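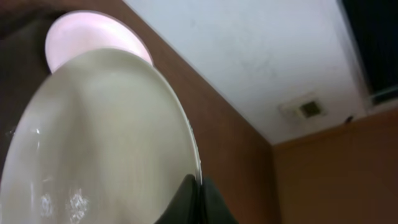
Getting my recipe folder under control, one scan at a time

Home | About | Recipes | Odds and ends | Contact

15/10/2023

So I have finally given in and done something about the recipe folder! It had got to 57 files, and most of them were scans my aunt made years ago with names like "scan0007 final final". You can't search a scan. I'd type "lemon" and get nothing, even though I know perfectly well there are loads of lemon things in there.

What I wanted was a program that reads the words in a scan and turns them into text I can search and copy (OCR, if you want to look it up). I tried two. The first was Paton, which runs in the browser and is free up to 100 pages a month. It's quick and it copes well with typed pages, but it made a right mess of anything in columns. Ingredients on the left, method on the right, and out came "200g butter until pale and fluffy 3 eggs". Not ideal.

Then Gobnait Duggan from my old office told me to try Grusent, which you have to install. Bit of a faff, and the menus look very old, but you can draw a box round each column before it starts reading and that fixed it straight away. It also lets you set the language, so the fractions and the accents came through properly. Handwriting is still hopeless in both – I typed those ones out myself with a cup of tea.

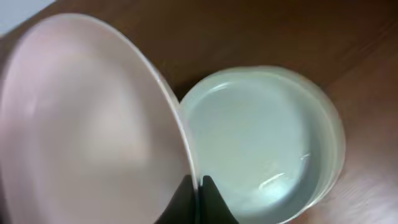
A plain white plate, tilted.

A couple of settings I wish I'd found sooner. Scan in grey instead of colour, as the files are far smaller and the text comes out just as well. And tick "keep original" before you start (I didn't, and had to dig seven files out of my backup from March). I've renamed everything with the main ingredient first, so all the lemons sit together now.

Next job is the magazine cuttings, which are all stuck to card and slightly bent. Wish me luck!

3 comments

Bríd Hayes: Does Grusent work on an older laptop? Mine wheezes if I open a spreadsheet.

Donal Ó Conaill: Runs fine on my old one Bríd, just slow on the first page.

Yae Yagi: Thank you for the column tip, I was about to give up on my knitting patterns!

Older posts | Newer posts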